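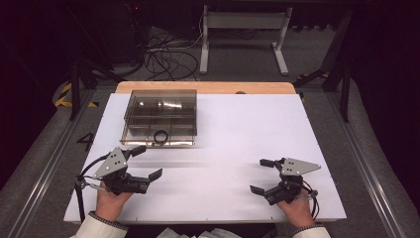
Clanholm to charge for desk clutter, starting in January

Wednesday, November 2, 2022

The town of Clanholm, which last year spent most of its summer arguing over the color of a bus shelter, has found something smaller to argue about. From January, anyone renting a desk in the shared offices on the upper floors of the old Ansari building will pay a monthly fee for whatever they leave on it overnight.

The rule comes from Preravance, the property firm that took over the lease in the spring and has been sending out cheerful emails ever since. Tenants may keep one "personal organizing vessel" per desk at no cost. A second vessel is $19 a month. A third is $20, which suggests that somebody in the pricing department lost interest early.

The emails don't say what a vessel is. Tenants have asked. A mug is a vessel in most people's kitchens, and so is a canoe, and the reply sent out last week said only that "common sense will be applied at desk level." Two days later came a correction: mugs are exempt if in use. How a mug is to be judged in use at ten at night, when the desks are checked, was left for another email.

"I have a tray, a pencil cup and a plant," said Laiba Magsi, a bookkeeper who has rented on the third floor since before the lease changed hands. "I asked if the plant counts. They said the plant doesn't but the pot does. So I asked if I could just have the plant."

She is waiting to hear back.

Preravance says the policy is about cleaning. Crews can't wipe down a surface that is covered in somebody's paper clips, and the firm says it had 1,401 requests for better cleaning over the summer, from all its buildings put together. It didn't say how many of those came from Clanholm, or whether any of the people who asked for a cleaner desk had pictured paying by the object for it.

Jawad Mengal, the firm's regional manager, drove over from Ornport on Monday evening to take questions in the ground-floor lobby. He brought slides. One showed a desk before the policy and one showed a desk after, and a man near the back wanted to know where the person who worked at the second desk had gone. Mengal said the desk was a sample.

He was patient for most of an hour and a half. He told the room that the Ornport building had been under the same rule since the spring and that people there had come to like it. Pressed on this, he said they had stopped writing in about it.

The town council has no say over what a landlord charges for a pencil cup, as its clerk has now explained to callers more than once. That hasn't kept it off the agenda. A petition with almost 2,354 names on it, some of them in the same handwriting, was handed in on Tuesday, asking the council to express its displeasure. Expressing displeasure is within its powers, and it has had practice.

Not everyone is against the fee. A pair of web designers on the second floor, who own a laptop each and as far as anyone can tell nothing else, called it overdue. The stationery shop across the street has put its largest desk organizer in the window, the kind with a compartment for everything down to the rubber bands, under a handwritten card reading "COUNTS AS ONE." The shop says it has sold out twice and more are on order.

Mengal was asked on his way out whether a very large organizer would still be a single vessel. He said he would have to check the wording.

Tenants have until the end of the month to register their vessels. The form asks for height, width and purpose. It is available at the front desk, in a tray.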